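Working Papers > Household Studies > Storage and Disposal

April
By Radka Hodžić and Thabiso Mahlangu

Filed under: Food & Home, Methods

3. Why the last inch stays in the bottle

3.1 Leftovers as a social fact

Every household we visited owned at least one bottle that was finished in every sense except the physical one. Earlier work on kitchen waste treats such bottles as an oversight. Pascual's unpublished survey of the Vornier apartments took the kinder view that people were saving the last inch for something. Asked what, they tended to change the subject.

We interviewed 57 adults in Ketier, most of them at their own tables on a Sunday, when guilt about the pantry seems to run highest. Of these, 40 said that pouring away a small remainder was wasteful. They also said they had no plan to drink it. We record both answers and leave the matter to philosophers.

The remainder is rarely hidden. It gets a place on the table, and often a coaster, a courtesy that full bottles straight from the store do not always receive (Figure 1).

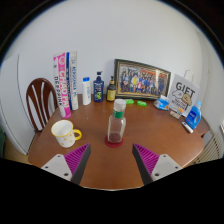
3.2 Measuring reluctance

Reluctance is hard to measure, and asking about it makes people tidy up. We settled on a diary. Participants wrote down each time they picked up a nearly empty bottle, considered it, and put it back. The diary ran for six weeks, which was two weeks longer than anyone's patience, including ours.

Entries were coded by Ermira Stojanović and Krešimir Kelmendi, working separately. They agreed on 90 percent of them. Most of the quarrels concerned the category "moved to another shelf," which Kelmendi held to be a decision and Stojanović held to be the lack of one. We kept it as its own code.

Bottles received as gifts were put back more often than bottles bought by the household. Price made little difference. One participant kept a cordial she disliked through the whole study and then asked whether we would like it. The second author accepted, and it is now in the department kitchen, where it has been moved to another shelf.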